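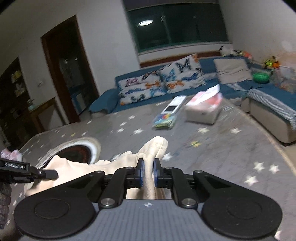
A cream-colored cloth over the star-patterned table, with the blue sofa behind.

Home | Now Showing | Reviews | Past Issues | Write to Us

The long cut of Skakano is coming to the Dondus

Okay, I have been sitting on this for two weeks and I can finally type it out. The restored version of Skakano is going to play at the Dondus in January, and yes, it's the long one! The one with the ferry chapter put back in, which most of us have only ever read about in the program notes from the old festival screening.

If you're new to this newsletter (hello, there seem to be a lot of you since the fall), Skakano is the film I bring up whenever somebody asks what they should watch next, to the point where my sister has asked me to stop. It's a slow family drama about two brothers who run a boat across a lake, and a third man who buys the lake, more or less. The version that went around on tape was chopped down by the distributor, and you can feel it. People walk into rooms already angry. There's a wedding guest who gets a huge close-up and then never shows up again, and for years I assumed that was a bold artistic choice. Nope, his whole storyline was on the cutting room floor.

The restoration was done by Van den Broek, the same small outfit that cleaned up Sasen a while back. Some of you wrote to me about Sasen and were pretty unhappy with how bright the night scenes came out, and I was with you on that. I asked Sobia Jafri about it when I called. She did the color work on both films, and she was really nice about me bringing it up in the first five minutes. She told me Sasen was made from a print that had already faded, so she had a lot of guessing to do in the dark parts. For Skakano they had the camera negative for nearly everything. "I didn't have to guess at the lake," she said. "The lake was all there."

The ferry chapter is another story. The negative for it is missing, so that stretch comes from a projection print that turned up in a school basement, and she said you'll see the grain jump when it starts. They repaired 283 torn or badly scratched spots in that section alone and left the smaller marks in. I'm glad they did. I've seen a few restorations where everybody's face looks like it's been ironed, and I'd take a scratch over that any day.

Sound is the part I'm most curious about. The tape version had that awful hum under the whole last act (if you know, you know), and I'd gotten so used to it that I thought it was supposed to be the boat engine. Sobia says it was just a bad transfer. So the ending is going to be a lot quieter than the one I have in my head, and I'm a little nervous about it, to be truthful with you. I may miss my hum.

Now the practical stuff. The Dondus has roughly 1000 seats if you count the balcony, but the balcony is staying closed for this one while they work on the railing, so don't wait until the last minute. There'll be one intermission, right after the auction scene. Doors open at 6:30 and the film starts at 7:15 with no trailers. The snack bar closes once the second half begins, and they don't reopen it, as I learned the hard way during their silent comedy night. Bring a sweater too. The left side of that theater is freezing.

Subtitles are new as well. The old ones skipped about half the jokes, and the younger brother is a much funnier guy than English-speaking audiences were led to believe. I got to read the first reel's worth and laughed out loud at the scene with the tax man, which I've always watched with a totally straight face.

There's no word on a disc yet. I asked twice. Van den Broek wants to see how the theater run goes first, so if you'd like to own this thing someday, buying a ticket is your best bet for now. Streaming hasn't come up at all.

I'll be there on opening night, most likely in the fourth row on the warm side, and I'd love to say hi. If you saw the old festival screening and remember anything about the ferry chapter, please write to me before then! I want to know if the piano music was in it, since two people have told me yes and one has told me absolutely not. I'll print the best letters in the next issue, along with the Sasen mail I still owe you from last time.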